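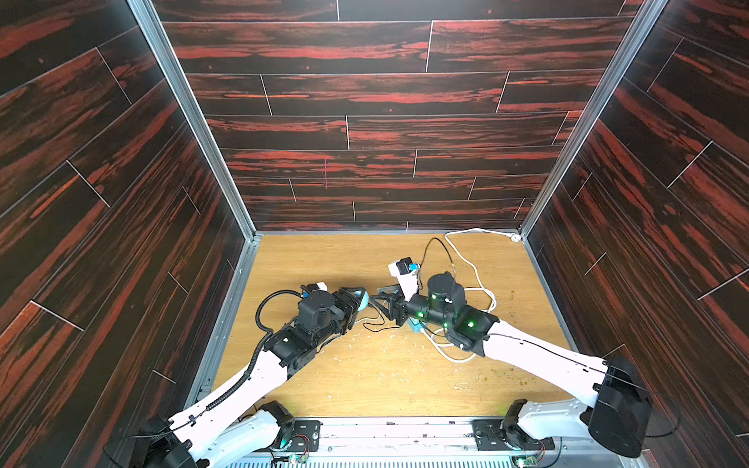
Nedness Recalls Two Lots of Click-Lock Flooring Over Joint Separation

September 20, 2022

Flooring distributor Nedness is recalling two production lots of its Drudness click-lock planks after installers reported end joints opening during the first heating season. The recall covers 1,349 cartons shipped to retailers beginning in February.

The fault is in the locking profile on the short side of the plank. According to a notice sent to dealers, a worn cutting tool left the groove too shallow, so the tongue does not seat fully. Floors laid from the affected lots can look tight on the day of installation and open later as indoor humidity drops. Long-side joints are not affected.

"The gap shows up first near exterior doors and over heating vents," said Njål Holmgren, technical manager at Nedness. "If the floor is already down and the end joints are closed, leave it in place and send us the lot number."

The lot number is stamped on the short end of each carton, below the bar code. Affected cartons end in 35 or 700. Planks from other lots can be mixed with replacement stock, as the profile dimensions have not changed.

Unopened cartons may be returned to the place of purchase for a refund or exchange. Customers with installed flooring can file a claim with a receipt, the lot number and a measurement of the widest gap. Gaps over 2 millimeters qualify for replacement planks and labor. Smaller gaps will be inspected in the spring.

Zuletti, which carries the line in its stores, has pulled the remaining cartons from its shelves. Vilgot Lindqvist, who runs the Hägglund flooring showroom, said replacement stock is expected within the month, with darker colors arriving last.

Glue and filler should not be applied to open joints before a claim is settled. Either one voids the warranty on the surrounding planks.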